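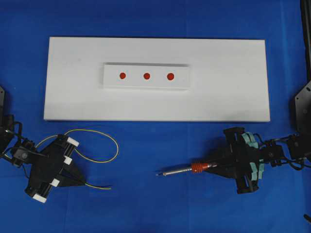 Skilholm Cutting and Craft Mat, Large

Home > Sewing Room > Mats and Surfaces

In stock. Usually leaves us the next morning if you order before noon.

We have sold the Skilholm mat for longer than we have sold almost anything else in the shop, and it still gets more letters (well, emails now, but a few of you do write letters, and we love them!) than all the scissors put together. If you have ever cut out a dress on the dining table with a bedsheet folded underneath to save the finish, you will understand why people get so fond of it. It rolls out flat, it stays where you put it, and it is big enough that you can lay down a whole sleeve and its lining without shuffling everything along halfway through.

The large size is 50 inches by 30 inches, which suits most kitchen tables and leaves you a bit of room at the end for your pins and your coffee. There is a smaller one too, 30 inches by 21 inches, and plenty of quilters end up with both, the little one living next to the machine for squaring up blocks and the big one coming out for the borders.

What it's made of

The mat has a firm middle and a softer skin on each side. The skin closes up behind a rotary blade, so you don't end up with a groove that your next cut falls into. It will take a rotary cutter, a craft knife or a tracing wheel. It isn't meant for a box cutter or a chisel, and please don't iron on it, even quickly, even with a towel over it. Heat makes the layers pull apart and there is no putting them back. Halima Nwankwo, who started our sewing room and still teaches the beginners' class in the evenings, has a mat with a perfect iron shape in one corner, and she shows it to every new group before anybody plugs anything in.

One face is printed with a one-inch grid, and the other is left plain for those of you who find the lines distracting when you work with checks and plaids. I was a grid person for years and then made a set of gingham curtains, and I have been a plain-side person ever since.

Looking after it

Wipe it down with a damp cloth and a drop of dish soap. Lint works its way into the surface after a few months of fleece or batting, and a soft pencil eraser lifts it out beautifully. Store it flat, under a bed or behind a wardrobe, or hang it from the two holes along the short side. It can be rolled to carry to a class, grid side out, as long as it doesn't stay rolled for more than a day. Keep it out of the car in August. If yours arrives with a bit of a curl from the tube, lay it on the floor overnight with some heavy books on the corners and it should be flat by breakfast.

Goes well with

The Drernier 24-tooth tracing wheel, if you still work from paper patterns.
Rankin pattern weights, set in a cotton bag. Kinder to silk than pins are.
Ramden rotary cutter, medium, right- or left-handed.
Skilholm spare blades, pack of 5.

Details

Large: 50 x 30 inches
Small: 30 x 21 inches
Printed grid on one side, plain on the other
Hanging holes on one short side
Shipped rolled in a cardboard tube

Shipping and returns

Shipping is free on orders over $100, and you would be surprised how quickly thread gets you there. Otherwise we charge what the carrier charges us. You have 30 days to send the mat back if it doesn't suit your table or your way of working, and we only ask that it hasn't been cut on. Tuck a note in the tube with your name on it, please, as we do get a few back with no clue who sent them.

If you can't decide between the two sizes, measure the table you really use (the one with the good light, and probably a fruit bowl on it) and give us a call. We're in the shop from nine, and whoever picks up will have a mat on the counter and be glad to talk it over with you.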